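Home | TV | Streaming | Features | Podcasts | Newsletter

The Baking Show That Refuses to Hurry

When the first season of Dendumov came to the screen in October, many viewers thought there was a mistake in the schedule. The opening episode had no countdown clock, no shouting, and almost no music. Eight bakers came into a former grain hall in the small town of Pellonthorpe, put on their aprons, and began to make dough. Then they waited for it to rise, and the audience waited with them.

It sounds like a bad idea for television. But the second season is now in the middle of its run, and I know people who cancel dinner for it.

The rules are simple. Each episode gives the bakers one task, and they have 40 hours to finish it. They may sleep, walk into town, or call home. At the end, the breads and cakes are carried to a long table, and the judges taste them without knowing who made what. In the first 5 episodes no one is sent away. The producers at Clarimen, the small company behind the show, decided this very early, and I think it is the best decision they made. We have time to learn how each person works before we must say goodbye to one of them.

What surprised me most is how much tension is left when the clock is gone. In a usual contest the worry comes from outside: a host calls out the minutes, and somebody drops a tray. In Dendumov the worry grows slowly. A baker looks at her starter at night and does not like the smell. She has enough time to begin again, and this makes it harder for her, as she must choose. I watched one of these decisions for six minutes, and I did not look at my phone.

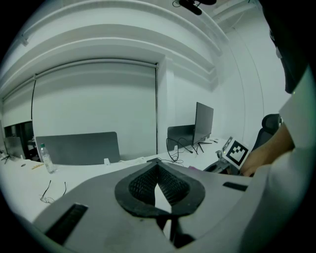
A reader wrote to us after the last issue that she finds the slow parts wonderful but cannot forgive the judging. In her opinion the tasting goes by too quickly, and after 40 hours of work a baker deserves more than two sentences about the crust. She would gladly give up one of the walks by the river to hear a real discussion.

I agree with her in part. The judges are polite and they know their subject, but they often speak as if they were afraid to hurt somebody. In the third episode, the rye loaf that won was described only as "very honest." I still do not know what this means.

The second season also has a new home. The streaming service Zamfir bought it, and each episode now lasts 60 minutes, which gives a little more air to the night scenes. There was some fear that the new owner would ask for a louder show. So far I can see 2 changes — a warmer light in the hall and a short talk with the bakers before they leave. Both are welcome.

I cannot promise that everyone will like it. My own brother fell asleep during the brioche. But he asked me the next morning who had won, and then he watched the ending by himself, with his coffee.

Related stories
Why We Still Watch the Reunion Episode
The Quiet Return of the Studio Quiz
Our Favorite Cooking Contests, Ranked
What to Stream This October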